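Hellard Starter Bench Kit

Sold by Pernano. Page notes by Malathi Rai

Hi! I look after the starter kits at Pernano, and this is the one I get the most email about, usually from people with a small arm on order and a budget form due. So I've put the answers on the page where you can find them before you sign anything.

What you're buying

The kit is the part of a pick-and-place station that goes under and around the robot. You get the perforated work surface, a wooden task board to lay on it, a set of solid-colored blocks, one square marker and the fasteners. The arm, the gripper and the camera come from whoever you like. I'd sort those out first, to be fair, and then write to me with the model name so I can check the base plate against our hole pattern (it fits most of the small ones, but I've had two surprises this year).

The blocks are the bit people underestimate. A plain cube is easy on a two-finger gripper, and a week later you'll want something harder. Stars and hearts give you awkward edges to close on, cylinders like to roll if you tip them, and having the same color on two different shapes means your software can't get by on color alone. That last one catches out a lot of first projects!

Spread them well apart on the board for your first runs. Leave clear wood on every side so the fingers have somewhere to go, then close the gaps once your picks are steady.
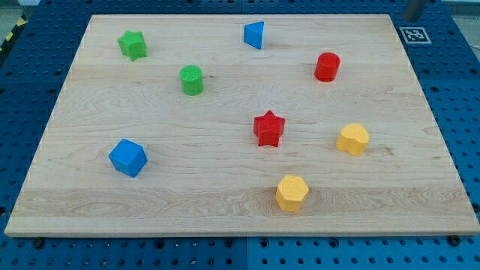
Planning your budget

The kit is the cheap part, so please don't spend your whole meeting on it. Mounting, cabling and somebody's time will cost you more. I tell first-time buyers to put aside 11 percent of the project total for spares and small stuff — fingertips, cable ties, the blocks that go home in someone's pocket.

Replacement blocks are sold in bags of 13, mixed shapes, and we don't split bags. Sorry, I know. If you only need hearts, the Worku set has more of them and works fine on our board.

Lead time and shipping

Stock kits leave us within 72 hours. Work surfaces drilled to your own pattern take 3 weeks, and September is always busy with school orders, so get in early if yours has to be in place for the term.

The board ships flat in its own carton. Let it sit in the room overnight before you calibrate.

Will it work with Neda software?

Yes, the marker is one Neda reads out of the box. Measure its position yourself after you've put it down, and do it again if anyone bumps the table.

Questions go to the Pernano sales inbox, subject line "Bench kit", and I'll pick them up.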